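講演用メモ「レメディオス・ブエナベントゥーラの手紙を読む」
2026年10月15日　秋の読書と信仰史の会

(はじめに。マイクの高さを直してもらってから。水はひと口飲んでおく)

みなさん、こんばんは。平日の夜に、お仕事帰りの方も、お夕飯の支度を早めに済ませて来てくださった方もいらっしゃると思います。足を運んでくださって本当にありがとうございます。お手元にお茶はありますでしょうか。うしろのポットにまだたっぷり残っているそうですので、途中でも遠慮なくお立ちください。私の話は少々長いと家族にも言われておりまして、お茶なしで最後までというのは、なかなか酷なことかと思います。

さて、今夜お話しするのは、レメディオス・ブエナベントゥーラという女性のことです。Remedios Buenaventura と綴ります。フィリピンの小さな港町の教会で長く執事をつとめた人で、牧師ではありませんでした。按手を受けて牧師になる道も、晩年になってから開かれてはいたのですが、本人が「いまさら着るものを替えるのは面倒」と言って断ってしまった。そういう記録が残っています。この「面倒」という言い方が私はとても好きで、今夜も何度か戻ってくると思います。

(ここで会場に、名前を聞いたことがある方はいるか尋ねる。たぶんいらっしゃらない。いらしたら、どこでお知りになったかをぜひ伺う)

私がこの人を知りましたのは、マリテス・ディマクランガンさんという研究者の方が手紙の目録を作っておられて、その序文をたまたま読んだのがきっかけでした。マリテスさんの序文は短いものですけれど、冒頭に「彼女の字は読みにくい。急いでいたからである」とありまして、もうこれだけで、この先も読んでみようという気持ちになってしまったんですね。ちなみに、目録にある手紙は全部で292通です。すべてに目を通したとは申しません。英語で書かれたものは読みました。現地の言葉で書かれたものは、マリテスさんの英訳に頼っています。訳し間違いや思い違いがありましたら、それは私の責任ですので、あとでこっそり教えてください。

一　子どものころ

生まれた家は網元の下で網の繕いをしていた家で、お父さんは無口、お母さんはたいへんよく歌う人だったそうです。歌といっても教会の賛美歌と、町の流行り歌と、ご自分で作った洗濯の歌が全部混ざっていて、レメディオスは大きくなるまで、どれが教会で歌ってよい歌なのか区別がつかなかったと書いています。日曜学校で洗濯の歌を歌って叱られたという話が、妹さんあての手紙に出てきます。

(読む。ゆっくり)
「先生は顔を赤くしていたけれど、私には、神様がどうして石けんの歌をお嫌いになるのか分かりませんでした。いまでも分かりません。」

いまでも分かりません、というのがいいですね。これを書いたのはもう髪の白くなったころです。

九歳のときに、日曜学校で下の子たちの面倒を見るようになります。先生が足りなかったのだと思います。字を覚えたての子が、もっと小さい子に字を教える。聖書のことばを書いた紙を切って、並べかえて遊ばせたそうで、このやり方は後で大人相手の読み書き教室でもそのまま使っています。私も孫に試してみたのですが、うちの孫は紙を全部ポケットに入れて帰ってしまいました。

(笑いが出なくても気にせず次へ)

二　工場の事務室

学校を出たあと、すぐに教会で働いたわけではありません。町にプレシネ(Presine)という缶詰工場がありまして、そこの給与の係に入ります。計算が速くて、字は読みにくいけれど数字だけはきれいだった。帳簿のほうは几帳面で、手紙のほうは走り書きという、この落差については、マリテスさんも注に書いておられます。

その事務室で、彼女はあることに気づきます。魚をさばく女の人たちのお給料から、手袋代と前掛け代が毎週引かれていた。ところが手袋は毎週配られているわけではないんですね。破れてもそのまま使っている。最初は自分の写し間違いだと思って、帳簿を家に持ち帰るわけにもいきませんから、お昼休みに何日もかけて見直したそうです。そして上の人に聞きに行った。

このときのことを、彼女はあまり劇的に書いていません。私などは、ここで机をたたいて立ち上がってほしいと思ってしまうのですけれど、手紙にはこうあるだけです。

(読む)
「私は質問をしました。返事がなかったので、次の週も質問をしました。」

それを繰り返しているうちに、事務室から包装の部署に移されます。ご本人は、箱を折るのは楽しかった、と書いている。強がりかもしれませんし、本当に楽しかったのかもしれません。私は両方だったのだろうと思って読みました。

そして包装の部署に移ったおかげで、女工さんたちと毎日話すようになるわけです。読み書きのできない人が多くて、自分の給与明細が読めない。それなら夜に教会の集会室を借りて字を習いましょうということになって、教室が始まりました。

(スライド送る。ひと息入れる。暑いようなら窓を開けてもらうこと)

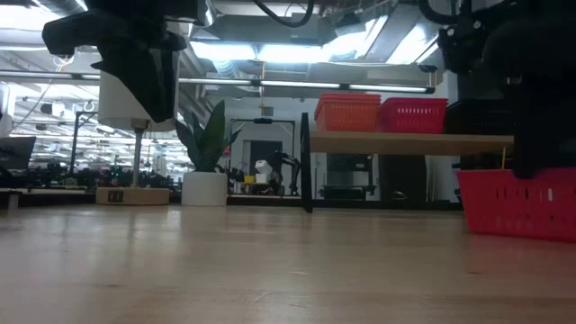
スライド9　木の机と赤いかご

三　夜の教室と『サルード』

教室のことは、もう少し丁寧にお話しさせてください。私が今夜いちばんお話ししたいところですので、ここで時間を使ってしまってもかまわないと思っています。

集まる時間は仕事のあと、夕飯のあとです。赤ちゃんを連れてくる人もいる。眠ってしまう人もいる。レメディオスは眠っている人を起こしませんでした。隣の人に、帰り道で教えてあげてと頼んだそうです。教材は聖書と、給与明細でした。この二つを並べて使ったというのが、私にはどうにも忘れられないところなのです。詩編の一節を読んで、それから明細の「控除」という字を読む。「控除」が読めるようになった晩に、ある女の人が声をあげて泣いた、とあります。うれしかったのか、悔しかったのか、手紙には書いてありません。

そのうち、習った字で何か書いてみたいという声が出て、『サルード』(Saludo)という小さな刷り物ができます。スペイン語で挨拶という意味のことばですね。礼拝の予定、赤ちゃんの誕生、なくした傘のお知らせ、それから魚の煮つけの作り方。こういうものの間に、手袋代のことがぽつんと載っている。大きな見出しはつきません。傘の次に手袋です。

私は若いころ、教会の社会運動といいますと、広場で大きな声で演説をする、そういう立派な姿を思い浮かべていました。もちろんそういう方々のお働きがあって、世の中が動いたことはたくさんあります。ただ、この刷り物を読んでおりますと、傘をなくした人も読む、煮つけを作りたい人も読む、そうして同じ紙の上で手袋のことも読む。ずいぶん行き届いたやり方だったなあと、年をとってから感心するようになりました。

(『サルード』の写しを回す。端が弱いので両手で持ってくださいとお願いする。回している間は急がない)

煮つけの作り方ですが、酢がかなり多いです。うちで作ってみましたら夫がむせました。でも翌日のほうがおいしかったので、お作りになる方は前の晩にどうぞ。

四　二月のこと

さて、二月です。手袋代を返してほしいという申し入れが通らず、包装と加工の人たちが仕事を休みました。教会の集会室が相談の場所になりまして、これが教会の中で大変な議論になります。

誤解のないように申し上げておきますと、反対した方々が冷たい人たちだったとは、私は思っておりません。工場からの献金で屋根を直した教会なのです。雨の多い土地で、屋根のありがたさは身にしみている。当時の議事録には、どなたかの「あの屋根の下で、あの工場を責めるのか」という発言が残っていて、これはこれで重たいことばだと思います。みなさんの教会や町内会でも、似たようなご経験がおありではないでしょうか。

(少し間を置く。うなずいてくださる方が必ずいる)

結局、レメディオスは集会室を使うことを禁じられます。それが二年続きました。礼拝には出てよい、でも教えてはいけない、鍵も返しなさい、と。

では教室はどうなったかといいますと、外でやりました。誰かの家の軒先、船着き場のそば、雨の日は市場のひさしの下。彼女はこの時期の手紙でいちばん冗談が多いのです。文句も多い。市場のひさしは魚くさい、船着き場は蚊がひどい、牧師は私の鍵をどこにしまったのか、あの人はきっとなくしている、などと書いています。

(読む)
「祈っていますかとお尋ねでしたね。祈っています。たいていは怒りながらです。神様はそれでも聞いてくださると思いますが、お疲れかもしれません。」

この手紙を、私は自分の手帳に書き写して持ち歩いています。私も怒りながら祈る人間ですので、先に言ってくださった方がいてほっとしました。

手袋代は、その年のうちに一部が返されました。全額ではありません。このあたりは美談にしたくなりますが、工場を辞めた人もいますし、町を出ていった家族もいました。レメディオス自身も工場を辞めています。マリテスさんは序文で、辞めた人たちの名前を分かるかぎり全部挙げておられて、私はあの一ページがこの目録の中で大事なところだと思っております。今夜は読み上げる時間がありませんけれど、お配りした紙の裏に載せてあります。お帰りになってから、声に出して読んでいただけたらうれしいです。

五　執事として

鍵は戻ってきました。新しい牧師さんが来られて、引き出しから見つけたそうです。なくしてはいなかったんですね。それについてレメディオスは、前の牧師さんにきちんとお詫びの手紙を書いています。なくしたと決めつけて悪かった、と。ただし鍵を取り上げたことは今でも間違いだったと思う、とも書いてあります。同じ便せんの中に両方です。

正式に執事に任じられてからは、病院に通い、お葬式を手伝い、字を教え、あいかわらず『サルード』を出しました。このころの手紙は、正直に申しますと、あまり面白くありません。誰それの熱が下がった、椅子が足りない、オルガンの音が一つ出ない。毎週そういうことばかりです。若い読者の方は飛ばしてしまうかもしれません。けれども、私は教会の事務を長く手伝ってまいりましたので、椅子が足りないという手紙を読みますと、もう胸がいっぱいになってしまって。あの椅子を数える気持ち、お分かりになる方には分かっていただけると思います。

先ほど申しました「面倒」の話は、この時期のことです。牧師になりませんかと勧められて、断った。謙遜だという読み方もありますし、当時の制度への静かな抗議だという読み方もあります。マリテスさんはどちらとも決めておられません。私は、木曜の教室の支度が残っていたのだろうくらいに考えていますが、学問的な裏付けはございませんので、質疑のときにいじめないでください。

亡くなったのは65歳のときです。いまの私より若いのです。そう気づいてから、手紙の読み方がすこし変わりました。それまでは目上の方のお手紙としてかしこまって読んでいたのに、このごろは年下の友人に「ちょっと休みなさいよ」と声をかけたくなります。

お葬式では、お母さんの洗濯の歌が歌われたそうです。妹さんの希望でした。歌詞は残っていません。節だけ、教え子の方が口伝えで覚えておられて、マリテスさんが楽譜に起こしています。

(歌うかどうかは当日の喉の調子で決める。風邪ぎみならピアノの方に弾いていただく。打ち合わせ済み)

六　読書案内と質疑

お配りした紙の表に、目録の入手方法を書いてあります。お申し込みは受付でまとめて承りますので、お名前だけお書きください。英語は平易です。辞書を引き引きでも楽しんでいただけると思います。ご希望が多ければ、冬のあいだに有志で少しずつ訳して読む集まりを開きたいと考えております。お茶とお菓子は私が持ってまいります。酢の煮つけは持ってまいりません。

質疑は残りの時間いっぱい。想定される質問の覚え書き。

プレシネの工場はその後どうなったか。閉鎖されて、跡地は市場の倉庫。細かい年は目録の注を見てお答えする。あいまいに答えないこと。

前の牧師さんからの返事はあったのか。あった。ただし一行だけ。「屋根は雨漏りしていませんか」。これは聞かれなくても、時間があれば紹介したい。

カトリックの多い土地でプロテスタントの教会はどう見られていたか。手紙にはあまり出てこない。教室にはどちらの人も来ていた、とだけ。分からないことは分からないとお答えする。

(終わったら写しを全部回収。会場のポットは来た時と同じ棚に戻す。受付の方にお礼を忘れずに)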